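Notebook, folding bench, Haltthorpe
September, started 7.40 am

Carrying on from the previous entry. The linen line changed over to the new rota this morning, so the first part of this is about the bench and the second about who does what. The Escobar feeder is still out of service and everything below was done with hand-placed stock.

Bench set-up
Covering is the cream cloth, same piece as before, not pressed. I had wanted it pressed. The vision step finds the edge of a dark napkin on it without trouble but a white one gets lost wherever the cloth has a crease of its own. Asked laundry for a stretched cover with a drawcord. They can make one from offcuts. Until then, dark stock only in the morning runs.

Gripper jaw opening set wide for approach, closing to first contact and then a short extra squeeze. The extra squeeze was too much on thin stock last time and left a pinch mark which the iron took out but which Sellus noticed on the samples. Reduced by one step. No marks found on the morning's pile, checked under the inspection lamp.

Runs
Batch was 208 pieces, all dark blue, mixed age. Older pieces are softer and drape further over the lower finger. Results:

Folded and passed without a touch: 138
Refolded by hand: 47
Rejected at pick, put back for another go: 23

That makes 208, so the sheet balances for once. The 23 pick failures were nearly all double picks, two pieces coming up together because the hems had stuck in the dryer. Same fault as in the spring with the Komix stacker. A person separates them with a thumb and does not notice doing it. We have no equivalent. Tried a small sideways shake after lift. It drops the second piece often enough to be worth keeping, but the second piece then lands skewed and has to be squared before the next pick, and the cycle gets longer.

The 47 refolds: mostly third fold out of square. The error is already there at the first fold and gets carried through. Suggest measuring after the first fold and abandoning early. It is quicker to shake a piece out and restart than to finish a bad one and hand it to somebody who then has to undo three folds.

What it changes on the floor
Under the old rota each folder did a full bay: sort, fold, stack, count, tie. Under the new one the bench does plain squares in one size, and everything else (fitted sheets, aprons, anything with a trim) stays with the hand tables. Points raised at the handover, written down as close to how they were said as I can manage:

- The plain squares were the easy part of the shift. People used them as a rest between fitted sheets. Taking them away leaves the hand tables with only the awkward work, and by the afternoon shoulders are sore. I had not allowed for this and it is not in the time study, which treats every piece as the same effort per minute. It needs putting in. Proposed: one hour in four at the bench as attendant, in rotation, for everybody at the hand tables.

- Attendant job as it stands is dull and broken up. Long wait, then a stoppage, then a long wait. Two people said they would take fitted sheets over it. One said the opposite.

- The bonus is worked out on pieces per head. With the squares gone the figure per head drops although nobody is working slower. Payroll have been told. No answer yet. I have said I will not put bench output on the wall board until this is sorted out, as the two numbers side by side would be read the wrong way.

- Request for a stop within reach of the stacking side. At present the attendant has to walk round the end. Agreed, parts ordered. It should have been there from the start.

- Request that the attendant be allowed to change the fold pattern without calling one of us. I am in favour. The pattern menu is three screens deep and written for whoever wrote it. Will redo it with the laundry's own names for the folds. They have names for all of them and we have numbers.

The folders also told us something useful about the stock. They sort by feel before folding, old from new, and stack them separately so that the piles stand level. Our batch was mixed and the piles leaned. Had put that down to the stacker. Tomorrow run old and new apart and compare before anyone touches the stacker settings.

Timing
Cycle per piece is longer than a practised folder by a factor of 2 on plain squares. It only makes sense over the dinner break and the late shift, when the hand tables are not staffed. I would rather this was stated plainly in the Sellus report than left for them to find with a stopwatch. The draft says "comparable throughput". Have struck that out.

Nobody has lost hours under the rota so far. The late shift has lost its overtime on squares, and for some that was a good part of the week's money. Management say the overtime will come back as training time. I have asked for this in writing and will stick the reply in here when it comes.

To do
Stretched cover from laundry
Early abandon after first fold, threshold to be found by trial
Keep the sideways shake, add squaring step, time it
Old and new stock run separately
Stop on stacking side
Fold names into the menu
Effort figure for fitted sheets, ask the hand tables to help set it
Chase payroll

Still open: whether to let the bench attempt aprons. My view is no, not this year. The strings catch on everything, and aprons are one of the few jobs the hand tables say they like. 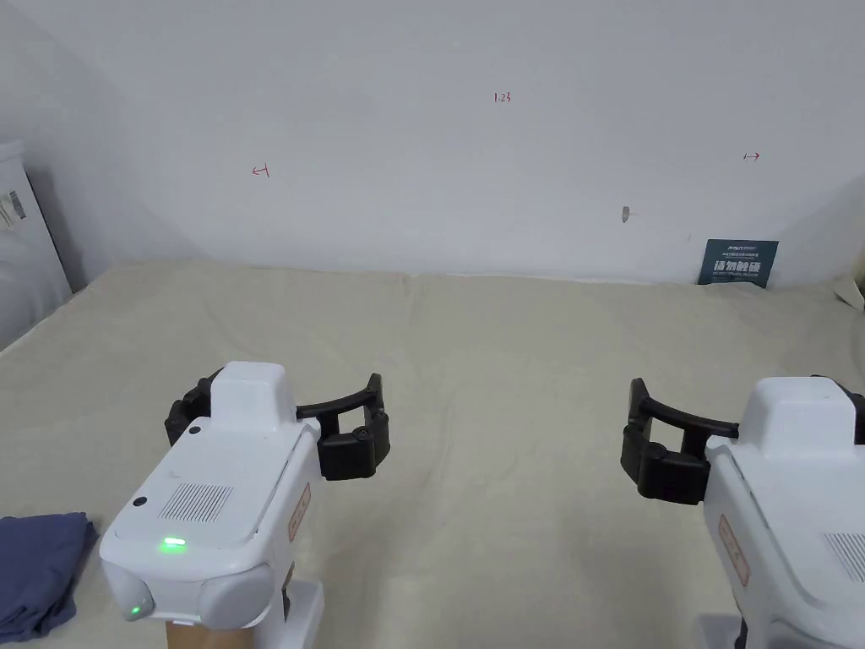 Bench with jaws open, dark blue cloth at lower left.

Haltthorpe workshop notebook | Contact the workshop | © Haltthorpe | Back to top
2 comments | Share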